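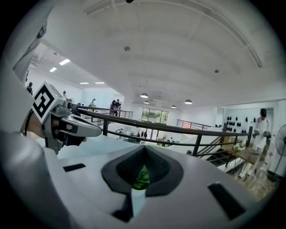
Accrued Expenses

An accrued expense is a cost your business has run up but hasn't paid yet, and usually hasn't even been billed for. I always think of the electricity: you've had the lights on all month, the supplier hasn't sent anything, and yet the money is as good as gone. So you put it in the books anyway, as an expense on one side and a liability on the other (it sits under current liabilities on the balance sheet, near trade payables but not mixed in with them).

How the entry works

Say a small firm called Tradlow closes its year at the end of April. Its cleaners, Batel, have worked the last two weeks and will invoice in May. Tradlow debits cleaning costs and credits accruals for what it reckons the bill will be, and most people I know then reverse the whole thing on the first day of the new year. When the real invoice lands it gets posted as normal, and only the difference between guess and bill shows up in the new period. I love a reversing entry, they save so much muddle!

Accruals and provisions

These two get mixed up all the time, and I did it myself for years. With an accrual you know you owe the money and have a pretty good idea how much. A provision is shakier, either on the amount or on when it'll have to be paid – a court claim, for instance. Wages, interest, rent in arrears and audit fees nearly always go down as accruals.

Common slips

The one I see most is forgetting to reverse, so the cost gets counted twice. Fulvio Galli, who taught me bookkeeping, once found 14 old accruals still sitting in the ledger at Azevedo, six of them for suppliers the firm had stopped using. Very small businesses on a cash basis don't need any of this, by the way, and can just record bills as they pay them.

Related articles
Prepayments
Trade payables
Reversing entries
Matching principle
The Pruter guide to month-end

Last updated January 28, 2026 | Contact | Back to top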